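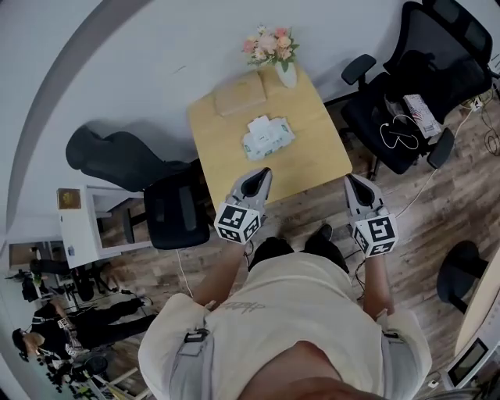
Tonantzin Serrano had the spreadsheet open before the kettle had boiled. Trakov had quoted for 13 pairs of grippers. Bavitz was cheaper per pair, but charged separately for the marker cubes and wanted payment up front.

"What happens if one breaks?" asked Taheri. He had come up from accounts with his coat still on.

"Trakov send another. Bavitz want it back first."

"How long is that?"

"Two weeks. It was longer in December."

He pulled a chair over and read down the column. He stopped at the line for spares, as she had known he would.

"Pounds 903 for cables?"

"They get trodden on."

"Could people not tread on them?"

She wrote that down, in case he meant it. Then she showed him the hours. With two people at work, a broken cable stopped both of them, and the wages on that morning came to more than the cable did. She had kept the figures since spring. 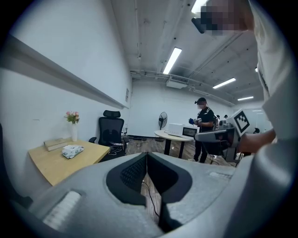
Taheri read them twice. He asked whether the arms themselves could wait until next year, and she said they could, if the grippers came now. The arms needed a stronger floor and a new power supply, and Lulier, who owned the building, had not answered her letter about either.

"So this year is grippers and cables," he said.

"And a cupboard that locks."

"How much is the cupboard?"

She had forgotten to price the cupboard. She put a nought in the cell and coloured it yellow.

Taheri took off his coat and hung it on the door. "Go on, then," he said. "Start again from the top line."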